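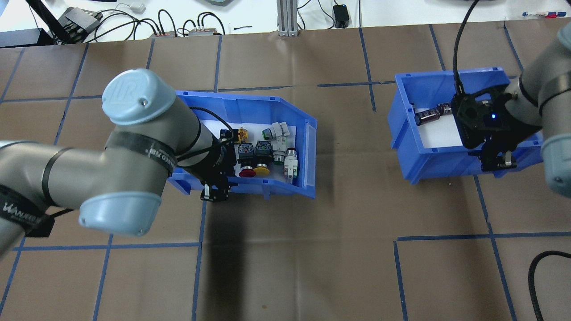
Figure 2: Collection station with two arms. The left bin holds push-button parts and the right bin holds two capacitors. The blue tape divides the table into squares.

3.2 Collection of demonstrations

All demonstrations in the Sinon set were recorded at our laboratory in Pirkeston, at the station of Figure 2. The task is to move small electrical parts between two open bins. We selected this task after a visit to Visser, a distributor of spare parts, where the same work is done by hand and where the parts in one bin have very different shapes. A button with a wide head can be taken from above with almost any grasp. A capacitor is a smooth cylinder, and it may roll when only one finger touches it.

Before each demonstration, the operator places the bins by the squares of tape on the table. The Trultness software shows on a screen which squares to use and which parts to put in each bin. The operator is free to choose how the parts lie inside the bin. We first tried to prescribe this also, but the preparation then took longer than the demonstration itself, and the operators became tired. Both bins have a white sheet inside, so that dark parts are easier to separate from the bottom.

Both arms are controlled by one operator. We record the joint positions, the opening of the grippers, the view from above the table and the views from the wrists. The wrist views are important in the last centimeters of a grasp, when the arm can hide the part from the upper camera.

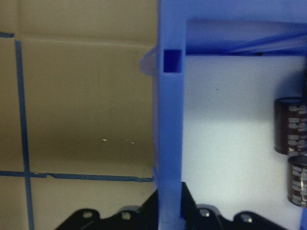 They are also more difficult to use than the upper view. A small turn of the wrist changes nearly everything the camera sees, and the walls of a bin can fill a large part of the view. For this reason we did not crop the wrist views, and the fingers were kept visible during training. When we removed the fingers with a mask, the policy closed the gripper too early on the cylindrical parts.

In total we collected 2,055 demonstrations. Of these, 332 were rejected in the first check, mostly for a dropped part or a lost signal from one of the arms. A further 364 contain a failed grasp which the operator then corrected. We kept these and marked them with a separate label, and their influence is studied in Section 5. The check was made by 2 persons who did not operate the arms. When they disagreed, the demonstration was played again at half speed and discussed until they agreed.

The layout of the station did not change between the first recording and the end of March. We thank Henk Claeys for the mounting of the wrist cameras and for repeating the calibration every week.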